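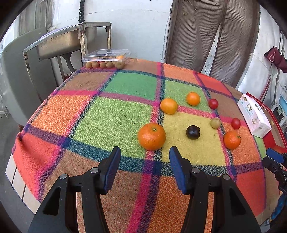 Ans Van Damme wanted to know why we bother with fruit at all when a box of wooden blocks never goes soft. Fair question, and we get it most months, so it goes first.

Blocks are all the same. Fruit isn't. A plum is slippy, a tomato bruises, a mandarin has a skin that gives a bit. If the Pesto fingers can cope with that lot they can cope with most things in a kitchen.

Pesto home build: FAQ
Reading time: 4 minutes
Print this page | E-mail this page

What is Pesto?
Hand-held two-finger gripper. You squeeze, it closes. Camera on it records what your hand did, and later an arm copies (or tries to). Started in Dorin's kitchen, now mostly done in the shared workshop at Ikstead.

Do I need a robot arm to start?
No. Get the hand-held part right first. Plenty of people stop there and that's fine.

What are the pads made of?
Soft rubber, glued then left overnight. Don't skip the overnight. Soledad Lucero did and spent an evening picking one out of a peach.

One gripper or two?
Start with one. Two is for passing things across, or holding a bag open while the other hand fills it. Twice the cables though.

My fingers don't meet in the middle. Help?
Loosen the screws, close by hand, tighten again while its closed. If still off, one finger is probably printed slightly warped. Print another.
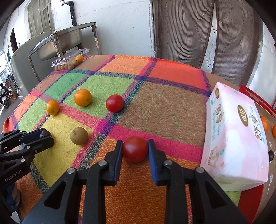
Lining up on a tomato, fingers open.

How hard should it squeeze?
Less than you think. Practise on a ripe tomato. Bin the tomato after, please, don't put it back in the bowl.

Does the tablecloth matter?
A bit. Plain white is easy for the software and teaches it very little. Busy pattern is harder, better in the long run. Use both.

How many goes before the arm learns anything?
Ours took 1172 recorded pick-ups before it managed a mandarin 4 times out of 5. Xolani Chauke is on 1892 and says plums are still hopeless. Yours may differ.

Where do I get parts?
Screws from anywhere. Cable and rubber sheet from Barrientos, ask at the counter. Printed bits, use the Tristen files, the April version. Older ones have the pivot hole in the wrong place.

Can I come and try it?
Yes, evenings from 7. Ring the bell twice. Bring your own fruit if you can, we get trough a lot.

Something missing? Ask Cosmin Jitaru, he keeps this page up to date when he remembers.

This site uses cookies to remember your settings. Accept | Manage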